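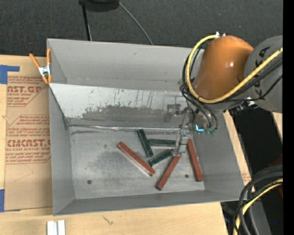 Home & Workshop | Makers
4 min read

Noémi Dobos keeps her offcuts in metal bins, and she has firm opinions about metal bins. Wood swells, she says, and plastic bows in the middle once it has been dragged across a bench for a year. A metal one gets scratched and stays square enough to use.

She runs Prustetti, a two-room shop that makes painted blocks and bars for building sets. The range comes in 26 colors. Dark green and reddish brown are the ones she sells most, and they often end up in the same bin, with the red bars cut longer than the green.

The wear on a bin collects low down, where the bars land and slide. Dobos doesn't paint over it. She did once, in January, and was picking gray flakes off finished pieces until spring.

Adhiambo Obura handles the sorting and packing. She tips a bin out only when she has to, and prefers to take bars from the top of the pile and work down. Anything with a dented corner goes back to the saw and becomes a shorter bar.

A full set costs $880 and takes 8 days to finish, most of it drying time. Smaller boxes are sold through Conari, which has 2 stores and a mail-order list. Obura packs those in the afternoon, after the bins have been wiped out with a dry rag.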